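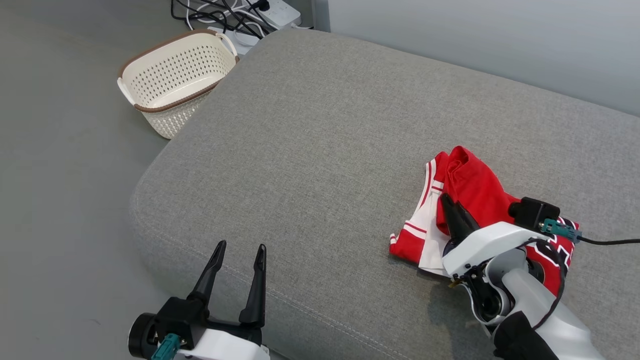 The corner behind the sofa

Most living rooms have one. It is the patch of floor between the end of the sofa and the nearest wall socket, and it is where the cables go. The router lead ends up there, then the lamp, then a phone charger, then another phone charger for a phone that was sold two years ago. After a while people stop looking at it.

Pavithra Bhat looks at it for a living. She runs Corrigan, a small home-sorting business that works mainly in rented flats, and she says the sofa corner comes up on nearly every first visit.

"People apologise for the wardrobe and the kitchen drawers," she says. "They don't mention the cables at all. Then I move the sofa to hoover and there's a heap the size of a cat."

Her method is slow and cheap. She starts with a basket, usually a plastic one with holes in the sides, and puts it on the floor next to the heap. Everything is switched off and unplugged at the wall before she touches a single lead. She then works from the plug end, not from the middle of the knot, and follows each cable by hand until she finds what it belongs to.

Anything with an owner gets a strip of masking tape near the plug with a name written on it: lamp, router, laptop, speaker. Anything without one goes in the basket. Bhat leaves the basket in the room for a fortnight. If something stops working, the household knows where to look. Whatever remains after that goes to the electrical recycling point, apart from one spare of each common type.

A typical heap takes her 40 minutes. The worst she has met, in a shared house, took most of a morning and turned out to include an aerial lead that had been painted to the skirting board.

Length is the usual culprit. Many cables are far longer than the job needs, and the extra has to lie somewhere. Bhat folds the surplus into a flat loop, about the length of her hand, and holds it with a strip of hook-and-loop tape. She doesn't wind cables tightly round the plug, as this strains the wire where it enters. She avoids cable ties too, as they have to be cut off the next time anything is moved.

Power strips get their own rules. One strip never goes into another. Heaters and kettles go straight into the wall. She wants the strip where it can be seen and reached, clear of rugs and curtains, and not pressed under the sofa where fluff gathers and air doesn't.

Evdokia Katsaros took a different route when she moved into a one-bedroom flat at Plotmont last September. The living room has a single double socket, and her sofa is a deep grey one that fills most of the wall.

"I tried pushing everything underneath," she says. "It came back out whenever I cleaned."

She measured the gap between the sofa and the wall, found it was 140 millimetres, and bought a narrow lidded box to stand in it. The strip sits inside with its lead coming out at the back. She picked a box sold for the purpose, with vents and openings for the cables, and checks now and then that it isn't getting warm.

The basket she used for sorting has stayed. It holds blankets in winter and whatever is on the floor the rest of the year – mostly magazines and slippers.

Bhat has no objection to a basket by the sofa, so long as it gets emptied. She suggests doing it on the same day as the hoovering, and pulling the sofa out while you are there. Twice a year is enough for the cables themselves, with a dry cloth for the dust and a look along each lead for splits or scorch marks. A damaged one should be replaced, however short the split.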